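ホーム　記事一覧　最近の更新　索引　ログイン

サーンブリッジ解体ライン

サーンブリッジ解体ライン(Surnbridge)は、使用済みデスクトップPCの分解・部品回収を行う作業場、およびそこに導入された半自動の作業工程の通称。運営はヴィーガント(Wiegand)。旧来は全工程が手作業。現在はロボットアームと作業者の分担による。本項では主に自動化の経緯と、現場の人員・職務に生じた変化について述べる。

概要

受け入れた筐体を開け、メモリ、拡張カード、ドライブ、CPU、電源などを取り外し、再使用・素材回収・廃棄に振り分ける。月の処理台数は2,000台。機種はばらばら。同じ型番が続くことはまれで、これが長く自動化の障害とされてきた。自動車や家電の組立と違い、来るものが選べない。ねじが違う、爪の位置が違う、前の持ち主が改造している、など。

導入時の計画書は「全自動」を掲げていたが、早い段階で撤回。筐体を開ける作業と、固着・破損した部品の扱いは人に残された。ロボットは決まった種類の部品の取り外しと移載を受け持つ。

経緯

手作業時代の作業者は17人。一人が一台を最初から最後まで担当する、いわゆる一台持ち。速い人と遅い人の差が大きく、査定でたびたび揉めた。手首と親指の痛みを訴える者が多く、配置換えの理由の上位。

自動化の検討を始めたのは当時の工程責任者、マライケ・ロイター(Mareike Reuter)。最初の候補は破砕機の増設だった。丸ごと砕いて選別する方式で、人手は減るが再使用できる部品も失われる。採算の試算で見送り。次に出たのがアームによる取り外しで、アームの選定と設置は外部のレフベルク(Levberg)が請け負った。

試験運転は1セルのみ。現場の反応は冷淡だったと記録にある。部品を取りそこねると停止し、解除に人が呼ばれる。呼ばれた人の自分の台が止まる。当初はこの繰り返しで、セル全体としては手作業より遅かった。ロイターは後の社内報告で「最初の失敗は機械ではなく当番表」と書いている。呼び出し専任の係を置いてから停止時間が縮まり、増設が決まった。

本稼動は2023年4月15日。

作業の構成

セルはそれぞれ、筐体を置く作業台、アーム、グリッパー、部品を見るためのカメラ、部品の仮置き治具からなる。台は溝付きのアルミ製。溝を使って治具の位置をずらせるため、大きさの違う筐体に合わせやすい。

手順はおおむね次の通り。作業者が側板を外し、筐体を横倒しにして内部を上に向ける。ケーブル類のうち邪魔なものを除く。開始を押して離れる。アームが対象部品を取り、治具または箱へ移す。取れなかったものは画面に一覧で出る。作業者がそれを見て残りを処理する。

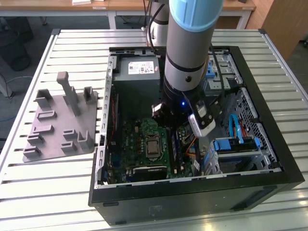 ロボットが入ったことで、作業者は要らなくなったのか。

人数はほぼ変わっていない。本稼動後の在籍は16人で、減った一人は定年退職。ただし仕事の中身は大きく変わり、分解そのものに手を使う時間は短くなった。代わりに前処理、例外処理、検品、治具の調整が増えている。

職務の変化

一台持ちは廃止。現在の職務は前処理、セル担当、検品の三つに分かれ、週ごとに交代する。交代制は会社案にはなく、従業員側の要求で入った。要求をまとめたのはフォティニ・サランティス(Fotini Sarantis)。セル担当だけを若手に固定する当初案に対し、年長者が前処理に張り付くことになると反対した。前処理は側板とねじ、つまり手首に一番こたえる部分である。

交代制に伴い全員がセル操作の講習を受けた。講習は社内で実施、教材は現場の言葉で書き直されている。レフベルクの説明書は設備技術者向けで、「原点復帰」「可搬質量」といった語が説明なしに並ぶ。書き直し版は壁に貼られ、手書きの追記が多い。

新しい職種として治具係がある。3Dプリンタで部品の仮置き台を作る係で、もとは検品にいたエルナン・バルデラマ(Hernán Valderrama)が最初の担当。設計の経験はなし。部品を置く向きが悪いとアームが次を取れない、という不満を自分で解決しようとしたのが始まりとされる。治具の版は現在も頻繁に変わり、古い版が混ざると置き位置がずれる。版番号の刻印は後から義務化された。

賃金

査定は台数基準から班単位へ。セルの処理台数は個人の腕と関係が薄くなったため。速かった作業者には実質減となる例があり、移行期間中は差額が補填された。補填の終了後に一人あたり月額で400ユーロの差が出たとの申し立てがあり、再計算の結果、技能手当が新設された。対象は例外処理の資格者。資格試験の中身は、固着したヒートシンクの取り外し、曲がった端子の判定など、ロボットに渡していない作業である。

手当の新設は現場でおおむね歓迎されたが、サランティスは、手で覚えた技能に値段がついたのがロボットの後だったのは順序が逆だ、と述べている。

安全と身体への負担

手首・親指の訴えは減少。一方で目の疲れと立ち時間の長さが新たに報告されている。画面の一覧を見ながら実物を確かめる動作が多く、視線の往復が続く。画面の高さの調節が可能になったのは本稼動より後のこと。

アームの動作中に手を入れる行為は禁止。停止を押してから入れる。単純な規則だが、試験運転の頃は守られないことがあった。落ちかけた部品を反射的につかもうとするためで、産業医リースベト・アールツ(Liesbeth Aerts)は、注意喚起より部品が落ちても困らない敷物の方が効くと助言した。採用済み。

騒音は下がった。電動ドライバーの本数が減ったことによる。作業中に会話ができるようになったという声と、逆に持ち場が離れて話す相手がいなくなったという声の両方がある。

データの扱い

各セルは取り外しの成否と所要時間を記録する。この記録を個人の評価に使わないことは書面で合意されている。きっかけは、試験運転中に管理側が停止の多い時間帯を担当者名つきで掲示したこと。掲示は当日中に外された。現在の記録にはセル番号と機種のみが残り、担当者名は入らない。

ドライブは記録媒体のため別扱い。取り外し後は施錠した箱に入れ、消去または破壊の工程に送る。この部分の確認は二人制で、自動化の対象外。

評価と批判

コーナム(Cornham)の同業拠点が方式の一部を取り入れたが、交代制は採用していない。両拠点を比較したリューディガー・フックス(Rüdiger Fuchs)の報告は、処理台数に目立った差はなく、離職はサーンブリッジの方が少ないとした。ただし観察期間が短く、受け入れ機種の構成も違うため、交代制の効果と言い切ることはできないと本人が断っている。

批判としては、前処理の負担が残ったままであること、停止時の復旧が数人の熟練者に片寄ること、部品を丸ごと覚える機会が減り新人が育ちにくいことが挙げられる。三点目については、新人に最初の一か月だけ手作業で一台持ちをさせる方法が試みられている。期間が足りないとの意見あり。

薄型の一体型機への対応は未定。接着された部品が多く、現行のグリッパーでは取れれない。手作業の台が残されているのは主にこのため。

関連項目

一台持ち
例外処理
治具
協働作業
電子機器の再使用

カテゴリ: 産業用ロボット | 職場の自動化 | リサイクル業 | 出典の追加が望まれる記事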